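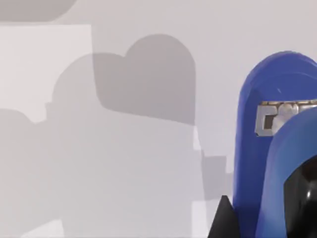

A blue gripper finger against a pale grey surface, in a computer rendering.

Clurkstead portrait studio puts its waiting list in the window

Families hoping to be immortalised in time for winter may have left their run too late. Druvik, the portrait studio on the upper floor of the old Clurkstead savings bank, has closed its books until spring and posted the waiting list in its front window, where it is drawing more foot traffic than the portraits did.

The list, which went up on 12th March, shows 25 households in order of booking. Surnames only, at the request of two families who would rather their in-laws did not know they were going ahead without them.

Owner Saqib Warraich, who took over the business in February, said the list was meant to stop people ringing to ask where they were in the queue. They now ring to ask why they are behind the Jostettis.

"The Jostettis booked first," Mr Warraich said. "I've got a very short speech about it now."

A full sitting with a framed print costs $3,000, a figure that has been discussed at some length in the bakery downstairs. The price covers a planning visit to the family home, where Mr Warraich measures the wall and gives his views on the colour of the couch. Pets are welcome at no extra charge. Teenagers are also welcome, though he asks that they be told about the session beforehand.

Matching white shirts on a beach remain the most common request, despite the nearest beach being a four-hour drive. Mr Warraich has been steering clients towards their own verandahs and whatever they would normally wear to lunch - "a nice lunch," he added, after some recent experience.

Rival studio Pirzada, across the road, has responded with a sign offering passport photos in ten minutes and family groups "by arrangement". It has no waiting list in its window, or at least none on display.

Druvik will keep a short cancellation list for families able to come in at two days' notice, fully dressed and on speaking terms. Anyone wanting to go on it can leave a name at the studio counter during business hours. Spring bookings will be taken in person, and the Jostettis have already asked what time the door opens.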